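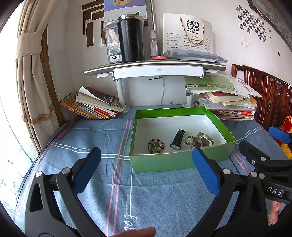

I'd been in the Skutano building at Skernport for all of two minutes before somebody put a gripper in my hand. It was the open day, the kettle was on, and I'd been promised an interview with the woman who runs the demonstrations (she asked me to leave her name out, so I have).

"Most people want to squeeze it straight away," she told me. "Let them! You learn more from one bad grab than from me talking for ten minutes."

What they do there is simple enough to explain to my mum. A person holds the gripper and picks up everyday bits and pieces, and the recordings are used to teach a robot to do the same. Bracelets and watches are the current favourites, and I wanted to know why anyone would start with something so fiddly.

"Because they won't behave," she said, laughing. "A block is always a block. Pick up a string of beads and it's a different shape by the time you've lifted it. And a watch strap has its own ideas – you go for the face and the strap gets in your way."

I had a go, naturally, and dropped a bracelet on the floor. She said a visitor from Gerport had managed it first time that morning, which I thought was a bit unkind.

They have 3,691 recordings so far, 327 of them made in the past month, and a fair few came from people's own homes. I asked whether it wouldn't be easier to do the lot in a nice tidy lab.

"Easier, yes, but then the robot only knows a tidy lab," she said. "I want the books and the cups and the curtains. I want the stuff you'd have on your own table."

The project is called Milošević, and when I asked where that came from she just shrugged and said it was on the door when she started. The next demonstration is in December. I've put my name down, and I've been practising at home with the kitchen tongs and an old necklace.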